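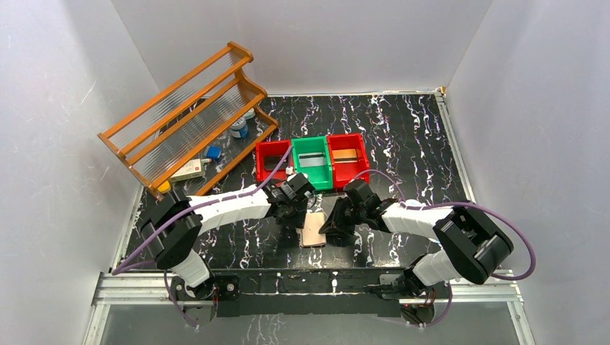 Page last changed: December 18, 2018

Dear friends at the Gbeho Fund,

I hope this finds you well and not too buried in year-end paperwork. I promised you a proper account of how the Festwood reading and homework evenings have gone since your grant came through, and I'm happy to say there is plenty to tell, most of it good!

We now have 60 children on the register, and on a busy evening nearly every seat in the two library rooms is taken. The younger ones still go straight for the comics, which is fine by us, and the older group has taken to the long tables at the back, where it is quieter and the light is better. Between them they borrowed 2,879 books over the period, and 294 of those were from the new shelf of bilingual titles your money paid for.

Tutors were our big worry in the last report. We have 11 regulars now, up from seven, and Letay Dinsa has very kindly taken over the schedule (a thankless job, and she has been wonderful about it). We are still short of anyone comfortable with high school chemistry, so if you know a patient person near Festwood, please send them our way.
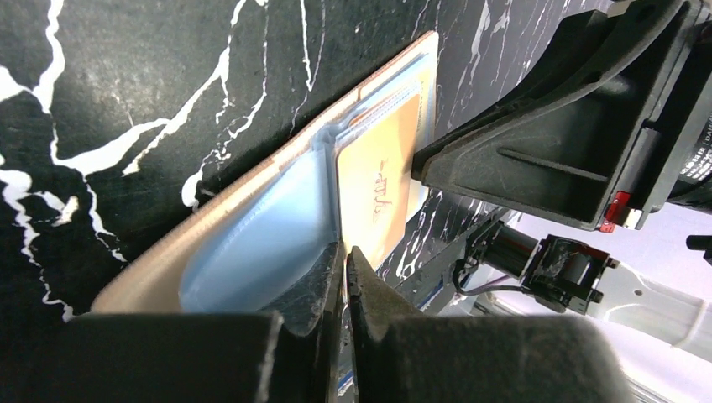

Tray-like holder on a black, white-veined surface.

Two things did not go to plan. The van from Zivano that was to bring children in from the Unum side of town proved too expensive once insurance was added, so we have been handing out bus passes and asking parents to share rides. It works, mostly, but we lose a few families whenever the weather turns. And the family workshop on filling in college forms had to be moved to the spring - the school wanted the same evening for its concert, and we were never going to win that one.

Spending is within the budget you approved, apart from the van money, which is still sitting there. We would love to put it toward bus passes for next year, if you agree. A short note from you would be enough for our records, and I can send the receipts along whenever you'd like them.

With warm thanks from all of us at the library.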